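Equipment planning for handheld gripper work

Equipment planning for handheld gripper work is the budgeting and purchase of the tools, furniture and spare parts needed to record manual tasks with grippers carried in the hands. The costs fall into three groups: the grippers, the work area, and the small objects that are handled. Most buyers underestimate the second.

Grippers

A station is normally planned around two grippers, one for each hand. Many tasks need both, such as passing a rod from one side to the other or holding a container still while something is put into it. Buying a single unit first and a second one later tends to cost more, as units from different production runs may need different mounting plates.
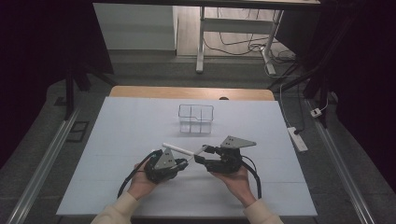 Two handheld grippers holding a thin white rod over a worktable.

Fingers and cables are treated as consumables. The planning guide by Jintana Limsakul and Higinio Bañuelos, issued in September 2018, advises keeping 20 spare finger sets for every 8 stations. Cables should be bought with enough slack to loop clear of the wrist.

Work area

The table should have a plain, light top with room for both arms to move. A removable board may be laid over it to change the surface color or protect the top. Power outlets, floor protection and curtains are listed as separate lines in most budgets. Stands are often shared between stations, though this makes scheduling harder.

Task objects

Objects are usually ordinary stationery and storage items. Glue sticks, rods and clear divided boxes are common choices, being cheap and easy to replace with the same model. The Bastgate workshop set aside $200 per station for objects in its first year, out of a station total of $3,254. Myfanwy Howells, who prepared the budget, later moved part of the object money to cables. 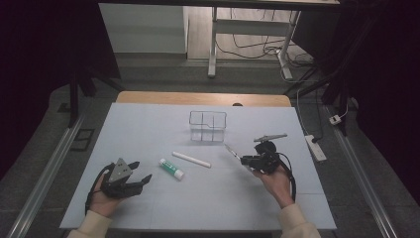
Purchasing order

Furniture and power are ordered first because they have to be in place before grippers can be tested. Grippers follow, then spares. Objects are bought last, after the task list has been approved. Orders placed by May are generally charged to the current budget year at Bastgate; later ones are carried over to the next.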